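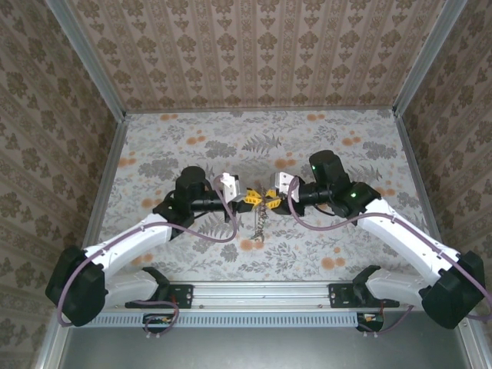

Home | Notebook | Sampling | Methods | Contact

Filed under: Bench notes > Bathing water > Skurnside

October 10, 2022

Skurnside beach, first run after the slipway works. Low water was early, so the bottles were in the fridge before ten and on the bench before eleven. Five stations, same as in August: north groyne, lifeguard steps, mid beach, stream mouth, slipway. Wind onshore and fresh, sea brown close in. Last rain was overnight on Saturday and it was heavy enough to fill the gully by the car park. The stream was running high and had cut a new channel to the south, so the stream mouth station has moved with it. I took the sample where the stream meets the surf, knee deep, and put a new pin on the map. The old position is now dry sand.

Bottles were the Tostero ones with the wide neck. They are easier to fill in waves than the old sort but the lids need a proper turn. One had leaked a little into the cool box. It was the lifeguard steps bottle and there was plenty left to work with, but I have put a note against it on the sheet.

Cool box read 5 degrees on arrival at the lab. Fine.

Filtering

Filtered everything in order from the cleanest site to the dirtiest, going by the August results, with two blanks, one at the start and one at the end. Volumes were 100 ml for the north groyne, steps and mid beach, 10 ml for the slipway, and both 10 ml and 1 ml for the stream mouth. The stream water was slow to go through. A lot of fine silt, and the filter was brown all over by the end. If the colonies come up under that they will be hard to read, so the 1 ml plate may be the one that counts.

The manifold is still losing vacuum on the left-hand cup. I swapped the seal with the middle one and the leak stayed where it was, so the fault is in the tap. Used the other cups only. It adds time but does no harm. New tap to be ordered from Guillot with the next lot of filters.
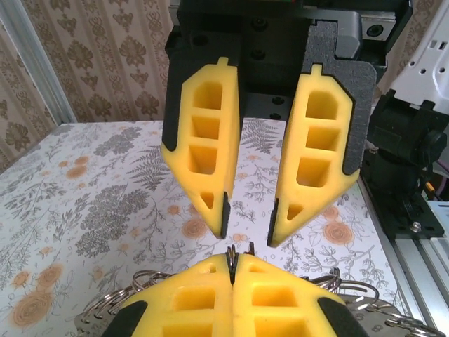

Rinsed the funnels between stations and flamed the tweezers each time. Plates went into the Venico incubator at 44 degrees for the coliforms and into the older one at 36 for the enterococci. The Venico was reading slightly low on its own display but the glass thermometer inside was correct. I am going by the glass one. Someone has moved the shelves since August and the top shelf now sits very near the fan, so I put the plates lower down and kept the stacks short.

Sample 492, the slipway one, had a film on it. Thin, with colours when it was held to the window, and a faint smell of diesel. I poured a little into a clean jar and let it stand. The film closed up again on top. There was nothing like it in the other bottles. I did not see a sheen on the water when I took it, but the surf was too broken up there to be sure either way. Could be from the boats, could be from the digger that was parked on the slipway during the works. The bacteria plates will not tell us anything about that. The jar is in the fridge with foil under the lid, and the rest of the bottle is kept back for an oil test if we decide to pay for one. It should really have been taken in glass, and any figure from the plastic bottle may come out low.

Also picked up some tar from the strandline near the groyne. Small lumps, hard on the outside, with sand and bits of weed stuck in. They look old. We get these after most onshore blows and I do not think they have anything to do with the film. Bagged and weighed, weight on the sheet.

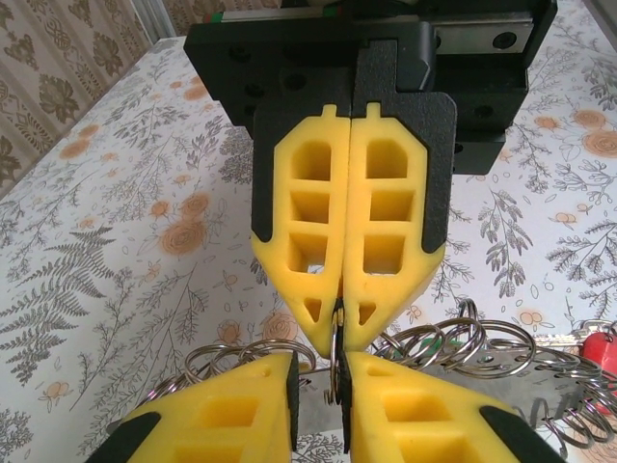

To do before the next run

Read the plates tomorrow morning, then again at the full time for the enterococci.
Take two glass bottles to the slipway, rinsed with solvent, one to be kept as a spare.
Mark the new stream mouth position on the wall map as well as on the sheet.
Order the tap.
Ask the harbour office when the digger went and whether anything was spilled.
Check the waders. Left boot is letting in at the seam.

On the question of whether the beach sign should change today: I have left it as it was. The advice about keeping out of the stream after rain is already up and covers what we found. The film is one bottle from one place. I rang round about it at lunch so that it would not only be sitting in this book. 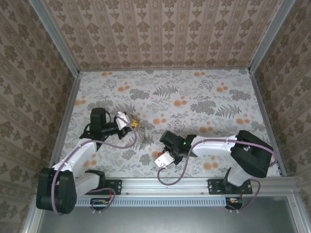
Raquel Godinho thought the slipway should be sampled again on the next low water without waiting for the plates, and on both sides, as the drift along there runs north on the flood and a single bottle from the south edge could miss most of it. She would also like a bottle from inside the harbour wall for comparison. I have agreed to both. That makes seven bottles for the next trip, including the glass ones in place of the usual slipway bottle, and the cool box will take them if the ice packs go in flat.

Oil test still undecided. Jar is on the bottom shelf of the fridge, labelled, please leave it there.

Print this page | E-mail this page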